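Diese Website verwendet Cookies. Mit der weiteren Nutzung stimmst du dem zu. [Akzeptieren] [Einstellungen]

Roboter beim Tag der offenen Tür vorführen: so haben wir es gemacht

Lesezeit: 6 Minuten
27 Kommentare

Im Oktober hatten wir bei Brumach wieder Tag der offenen Tür, und seitdem fragen mich dauernd Leute, wie man so eine Vorführung mit zwei Roboterarmen aufzieht, ohne am Abend heiser und mit den Nerven am Ende zu sein. Also schreibe ich es einmal ordentlich auf, dann kann ich künftig einfach den Link schicken! Unsere Aufgabe war das Abräumen: Geschirr und Essstäbchen vom Tablett in den Abtropfkorb, das Ganze am Holztisch, mit Publikum direkt davor.
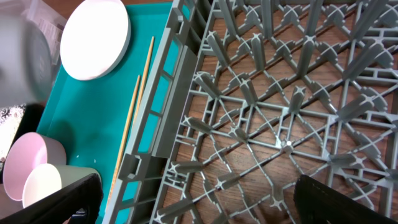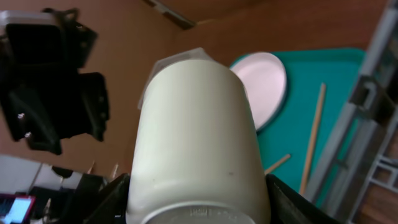
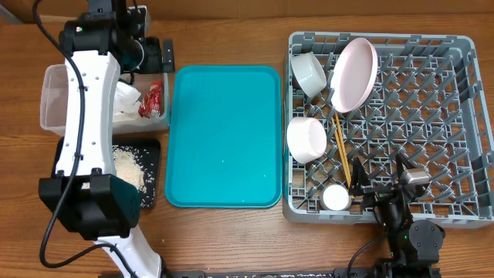

Unser Aufbau heißt intern Comby, und wenn ihr etwas Ähnliches herumstehen habt (zwei Arme, ein Tisch, ein Rechner daneben), könnt ihr das meiste hier eins zu eins übernehmen. Bei anderen Geräten müsst ihr halt ein bisschen übersetzen.

Schritt 1: Eine Aufgabe aussuchen, die jeder kennt

Mein erster Plan war etwas mit Steckverbindern. Technisch viel schicker, fand ich. Lucimara Brito hat sich das zwei Minuten angeschaut und gefragt, was ihre Mutter davon hätte. Gut, also Geschirr. Einen Becher nehmen und irgendwo hinstellen, das versteht ein Kind von vier Jahren, und die Erwachsenen fangen sofort an zu kommentieren, dass sie den Teller anders eingeräumt hätten. Besser kann ein Gespräch gar nicht losgehen!

Nehmt Plastikgeschirr. Ich weiß, Porzellan klingt schöner, wenn es im Korb landet, aber ihr werdet im Lauf des Tages Sachen fallen lassen. Und nehmt verschiedene Formen: etwas Hohes, etwas Flaches und etwas Dünnes. Die Stäbchen waren bei uns der heimliche Star, bei denen ist es jedes Mal still geworden am Tisch.

Schritt 2: Den Tisch festlegen und dann nicht mehr anfassen

Stellt alles so hin, wie ihr es haben wollt, und macht ein Foto von oben mit dem Handy. Ausdrucken, neben den Rechner legen. Das klingt übertrieben, aber gegen Nachmittag räumt jemand anderes den Tisch zurück als am Vormittag, und dann steht der Korb drei Fingerbreit weiter rechts und ihr sucht eine halbe Stunde nach einem Softwarefehler. (Ist mir passiert. Zweimal.)

Ein paar Dinge, auf die ich inzwischen achte:

– Der Korb darf nicht rutschen. Von Hand anschieben und schauen, ob er nachgibt.
– Essstäbchen nie ganz dicht an den Tablettrand legen, da kommt der Greifer schlecht dran.
– Beide Arme einmal langsam durch den ganzen Bereich fahren und dabei auf die Kabel achten, vor allem an den Gelenken.
– Licht prüfen, und zwar zu der Uhrzeit, zu der die Leute wirklich da sind. Unsere Halle hat große Fenster, und um elf sieht auf den Kameras alles anders aus als um acht.

Zum Reis: Wir hatten welchen dabei, auf einem eigenen kleinen Tablett, weil Dorin Iordache unbedingt auch etwas zeigen wollte, das krümelt. Kann man machen, ich würde es wieder tun, aber rechnet damit, dass die Körner wandern. Ein Handstaubsauger gehört auf die Packliste. Bitte einer mit vollem Akku, unserer war nach der zweiten Runde leer.

Schritt 3: Die Greifkraft am echten Geschirr einstellen

Das ist der Teil, den ich immer zu knapp plane. Dünne Becher geben nach, und wenn der Greifer zu fest zudrückt, verformt sich der Rand und das Ding springt beim Loslassen weg. Drückt er zu schwach, dreht sich der Becher beim Anheben. Fangt mit wenig Kraft an und geht in kleinen Schritten hoch, bis der Becher auch dann noch hält, wenn ihr ihn leicht mit dem Finger antippt. Danach schreibt ihr euch den Wert auf! Auf Papier!

Für Teller nehme ich einen anderen Wert als für Becher und für die Stäbchen noch einen. Wer nur einen einzigen einstellen kann, stellt auf das empfindlichste Teil ein und lässt das rutschigste Teil weg.

Übt mit genau den Sachen, die am Tag selbst auf dem Tisch liegen. Das Geschirr kam bei uns in einem Paket von Gulham, und ich hatte vorher wochenlang mit irgendwelchen Bechern aus der Teeküche getestet. Konnte ich dann alles noch mal machen.

Schritt 4: Rollen verteilen

Drei Leute braucht ihr, mit zweien geht es auch, aber dann isst keiner etwas. Bei uns sah das so aus: Dorin saß am Rechner und hatte die Hand am Not-Halt, Lucimara hat erklärt, und ich habe zwischen den Runden umgeräumt und Fragen abgefangen. Wer am Not-Halt sitzt, redet nicht mit Besuchern. Da bin ich inzwischen richtig streng geworden, denn man dreht sich beim Reden automatisch weg.

Ein Absperrband auf Hüfthöhe reicht bei Erwachsenen. Kinder gehen drunter durch, da hilft nur eine Linie am Boden und jemand, der freundlich, aber schnell ist. Gefahren wird nur, wenn alle hinter der Linie stehen, und zwischen zwei Runden werden die Arme gestoppt, bevor jemand auf den Tisch greift. Das gilt auch für euch selbst und auch dann, wenn nur schnell ein Stäbchen gerade gelegt werden muss.

Schritt 5: Der Ablauf einer Runde

So habe ich es mir auf eine Karteikarte geschrieben, und so lief es am Samstag den ganzen Tag:

1. Tisch nach dem Foto herrichten, Hände weg, laut »frei« sagen.
2. Kurz erzählen, was gleich passieren soll. Höchstens drei Sätze, die Leute wollen etwas sehen.
3. Loslegen und den Mund halten. Beim ersten Griff nichts erklären!
4. Ab dem zweiten Teil darf geredet werden, am liebsten über das, was gerade schiefgeht.
5. Arme in die Ruheposition, stoppen, Fragen.

Punkt 3 fällt mir furchtbar schwer, ich quassle ja schon beim Schreiben. Aber es wirkt viel besser, wenn man die Motoren hört und alle auf den Becher starren.

Schritt 6: Wenn etwas danebengeht

Wird passieren. Ein Teller kippt im Korb um, eine Schale liegt falsch herum, ein Stäbchen rollt weg. Sagt einfach, was los ist, und macht weiter. Die Besucher finden einen verpatzten Griff überhaupt nicht schlimm, die fangen an mitzufiebern, und beim nächsten Versuch gibt es Applaus. Schlimm finden sie nur, wenn vorne drei Menschen schweigend auf einen Bildschirm schauen.

Legt euch deshalb eine Grenze fest, bei uns waren es zwei Fehlversuche am selben Teil. Danach wird gestoppt, das Teil kommt von Hand in den Korb und es geht mit dem nächsten weiter. Und für echte Aussetzer haltet etwas bereit, das ohne Strom funktioniert. Wir hatten einen ausgebauten Greifer zum Anfassen auf einem Nebentisch, und der war so beliebt, dass ich ihn nächstes Mal gleich doppelt hinlege.

Was gefragt wird

Immer dasselbe eigentlich. Was kostet das, wie lange dauert es, bis er das kann, und kommt er auch zu mir nach Hause? Zur zweiten Frage hatte Lucimara eine schöne Antwort: Sie hat gesagt, dass wir für diese eine Aufgabe 1.000 Durchgänge aufgenommen haben, und dann gefragt, wie oft man selbst wohl einen Geschirrkorb eingeräumt hat, bis die Eltern zufrieden waren. Ein älterer Herr meinte, seine Frau sei es bis heute nicht.

Packliste

Handyfoto vom Tischaufbau (ausgedruckt)
Ersatzgeschirr, jedes Teil doppelt
Ersatzstäbchen, ruhig eine ganze Packung
Handstaubsauger, Küchenpapier
Klebeband für die Bodenlinie
Zettel mit den Greifwerten
Verlängerungskabel – länger, als ihr denkt
Wasser und Brötchen für alle, die nicht wegkönnen

Im Frühjahr fahren wir mit dem Aufbau nach Bragança, dann muss alles in Kisten und auf einen Transporter. Wie man die Arme vernünftig verpackt, weiß ich noch nicht so recht. Falls jemand von euch das schon gemacht hat, schreibt es mir bitte in die Kommentare!

3 Mal geteilt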